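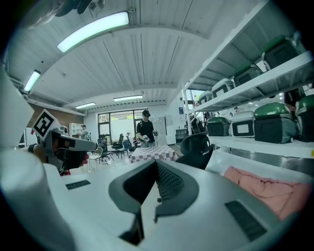

**How should I fold fabric so the creases don't set?**

Fold it as few times as the shelf allows, and keep the folds soft. Cotton can stay folded for a month or two. Refold anything you keep longer, and move the fold lines a little each time.

**What do you accept for folding at Wirkovdale?**

Clean, dry fabric of any color: sheets, tablecloths, towels, curtains without hooks, and uncut lengths up to 112 inches wide. We don't take rugs or anything with pins still in it.

**Do I need to iron first?**

No. If you want pressing, check the box on the drop-off slip. Pressed items take one extra day.

**Can pink and red pieces go in with white ones?**

Put them in a separate bag. New dye can rub off on pale cloth, even when both are dry. If a piece has never been washed, write that on the slip.

**How do I get a crease out of a piece that's been stored for months?**

Try a damp cloth and a warm iron on the back side. For velvet, use steam only and don't press down.

**Is there a limit per order?**

21 pieces for a regular order. Restaurants and hotels should write to Delphine Kasprzak at the Reston counter, who handles larger loads.

**What if something is missing from my bag?**

Keep your slip and tell us within two weeks. Esmaeil Babaei checks the unclaimed shelf every morning before 9.

**Are you open in November?**

We keep regular hours, except that the Reston counter closes at 2 p.m. on the day before Thanksgiving.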